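Automation on the refurbishment bench: notes for colleagues

Saturday, May 26, 2018

I have been asked by several people outside the workshop to set down what is changing at Trirkum, and this seems the proper place to do it. The views are my own, although the management has kindly read them. Our workshop refurbishes office computers for resale, and until this spring every processor we handled was placed or removed by hand. Part of that work is now passing to the Cai cell.

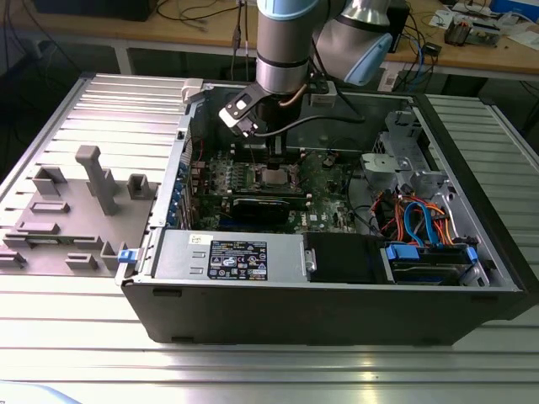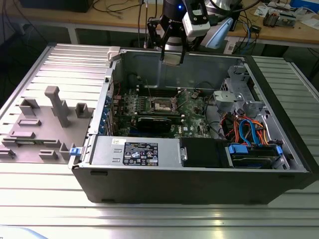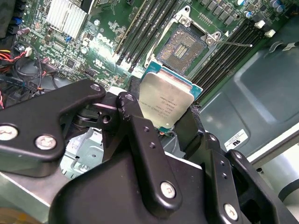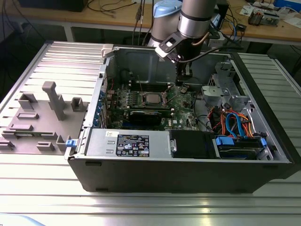 The same job throughout, with the tower on its side and the panel off.

Khrystyna-Mariia Zinchenko wrote to me after my previous post that the arm does not worry her nearly as much as the rota does. If the bench is to be minded by one person where two used to sit, she would like to know who that person talks to, and who notices when they are tired. I have thought about her letter a good deal and do not have a full reply. The rota for July still shows two names on every shift, and I have asked for that to be kept.

The facts, as far as I may give them, are these. Last year the workshop handled 807 towers, and in 185 of them the processor had to be changed. It is slow and close work. The pins in the socket are easily bent, and a bent pin generally means a scrapped board. Staff who did it for a whole shift complained of sore necks and eyes, and the complaints were recorded each quarter without anything much being done about them.

Under the new arrangement a member of staff opens the case, clears the cables away from the board, sets out the fixture plate and checks the part number against the job sheet. The arm is responsible for the placing. A person then inspects the result and signs for it. The signature matters. It was proposed at one stage that the cell should close its own job sheets, and the bench staff objected, I think rightly.

Training takes 30 hours, all of it in paid time. The course was drawn up with Celtgate, and the first group has finished it. Grades have not changed so far. Staff have asked whether minding the cell should count as technician work, and the matter is to be settled in July together with the question of shift allowances.

I should add that hand placement will continue for the older Skasport machines, whose cases are too narrow for the gripper – almost 311 of them are waiting in the store. Anyone who wishes to keep their hand in may put their name down for that work with Llinos Ellis. The list is on the door of the parts room.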